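Re: [shed-list] Sorting small hardware - trays or jars?
Sunday, 5:41 pm

Hello all,

Somebody on the list wrote last week:

> I have inherited three coffee tins of mixed bearings, bushings and nuts
> and would love to know how other people store theirs. Jars look lovely
> on the shelf but I can never get my fingers to the bottom. Does anyone
> use those divided trays, and do you label every cell?

What a nice question to come home to! I spent most of my working life at a pump repair shop in Tratton, where we had 216 little drawers along one wall, and I still managed to put things in the wrong one. At home I have gone over to divided trays entirely, and I'm very fond of them. The blue plastic sort with the small square cells suits me best, as the grey metal parts show up so well against the colour, even in the poor light we get out here at Illinari in July.

My advice is to cover the bench with a plastic sheet first (anything that rolls will be easier to find), then mark out a zone or two with yellow tape so the sorted and the unsorted don't get mixed up when the phone rings. Put one part in a cell to begin with and leave plenty of cells empty. You will want them later, believe me. 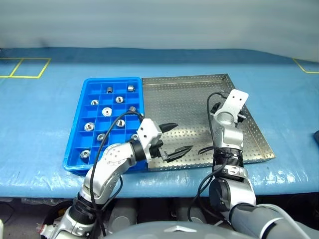
Shboul wrote back off-list to say that one part per cell is a waste of a good tray, and that bearings ought to be grouped by bore and the washers kept somewhere else altogether. Fair enough, and for a big collection I would do the same. But with three tins of mixed bits I think it helps to see one of each kind laid out before you decide what the groups are.

As for labels, I only do the front row, with a strip of masking tape and a pencil. My tray came from Prorkis and cost 5 dollars at their clearance table, so I don't mind it getting sticky.

One more thing - a drop of light oil on the bare steel before it goes away for the winter.

Cheers from the shed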